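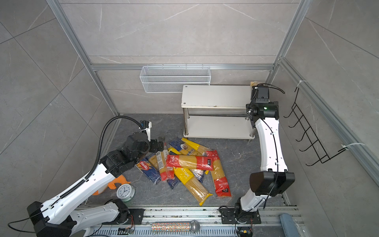 A criss-cross pile of spaghetti, with the two-tier shelf behind it.

Pasta shelf tips from the robot bench

I have been putting dry goods away all my life and never thought there was much to learn about it. Then I joined Wiebke Engelhardt's group on the Drirkley study, where two robot arms are taught to shelve packets of spaghetti, and now I can't walk past my own larder without moving something! The tips below all come out of that work, and so does the bit about method, which I find every bit as interesting as the tidying.

Start with the pile. When you unpack the shopping it is tempting to line the long packets up neatly on the worktop first. Don't bother. Take whichever one is lying on top with nothing across it, put it away, then look again. We tried planning the whole order before the first grasp, and a packet would roll or slide as soon as its neighbour went, so the plan was out of date by the second pick. Choosing afresh each time worked far better for the arms, and it works for me with leeks and rolls of baking paper too.

Grip by the middle, then tip it up. Held near one end, a soft packet sags and the strands slide down to the low side. Held near the middle it stays fairly straight, and you can turn it upright in one go. If it's half empty, fold the spare wrapper down tight before you lift (a clothes peg does nicely). 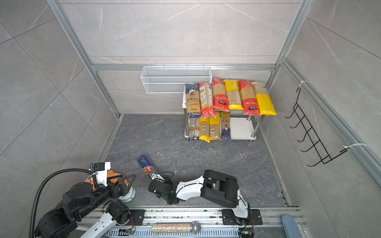 Packets upright on both tiers, and a Barilla one in the right gripper.

Stand them up and let them lean. I used to lay spaghetti flat in a stack, and the one I wanted was always at the bottom. Upright along a shelf you can see each packet and pull out any of them. The first one is the hard one – it needs a wall, a jar or the back of the cupboard to rest on. After that each packet props up the next.

Leave yourself a gap. A row packed tight looks lovely and is a nuisance to use. Hauke Tiedemann worked this out from the failed runs: the last packet in a full row was dropped or shoved crooked more often than any other. Two fingers' width at one end is plenty.

Now for the method, as promised. We collect demonstrations, meaning that a person steers both arms through the job while the joint positions and the camera pictures are recorded together. The first batch was 300 demonstrations, all shelving, done by three of us over 14 days. Sem Nijs steered so smoothly that his hardly had a wobble in them. Lovely to watch! But the policy trained on his alone was the weakest of the lot, and once it nudged a packet sideways it had no idea how to carry on. Mine are full of little fumbles and second tries, and mixing those in helped straight away. We kept the fumbles from then on and only threw out runs where somebody gave up.
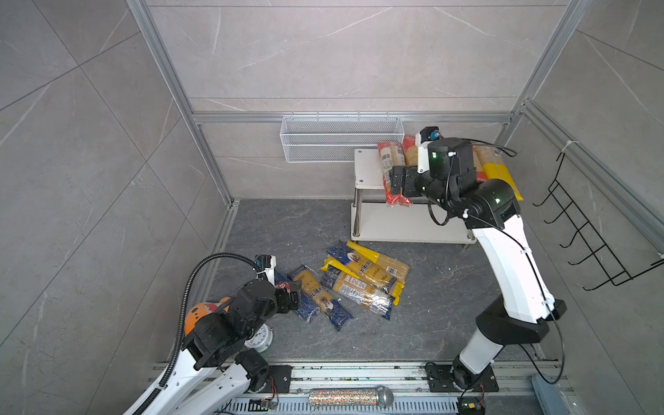
Right gripper at the top shelf, left one over the packets on the floor.

Give each hand its own patch. One hand picks, the other places or steadies, and they cross over as little as you can manage. The arms have to do it this way or they bump elbows. I've taken it up for loading the dishwasher, plates with the left and cutlery with the right, and it is quicker.

Change the brands about. For the study we mix up the packets on purpose, with different colours, different windows, some crinkly and some stiff. A policy that had only met blue ones was hopeless with red. At home the same mixture is handy for telling thick from thin at a glance, so buy your usual and your spare in different colours.
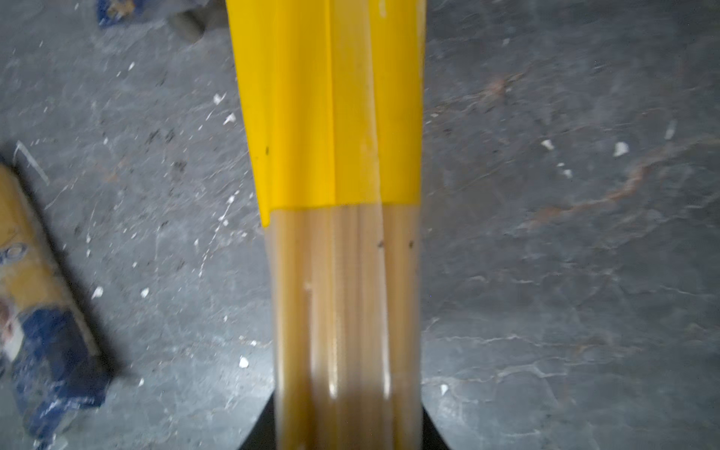
Shiny wrappers gave us more trouble than anything else in the study. The wrist camera sits close to the packet, and close up a wrapper is mostly glare. On the yellow plastic the light runs right down the creases, while the pale bundle below it has softer highlights and you can make out the single rods. Loretta Montoya suggested recording under uneven light as well as even, and grasps on glossy packets got a good deal better once those runs were in. The kitchen version is to put your lamp to one side of the larder and not straight overhead, and you'll read the cooking times without tilting every packet.

Sweep before you start. Grit and snapped ends get under things, and a packet standing on a crumb will creep forward all week. A dry pastry brush gets into the corners of a shelf nicely.

The next round goes up to 2,000 demonstrations and brings in rice, which slumps, and I already have opinions about rice. If you've a good way of keeping a half-used bag upright without a tub, do send it in and I'll try it on the bench as well as at home.

Nele Rieger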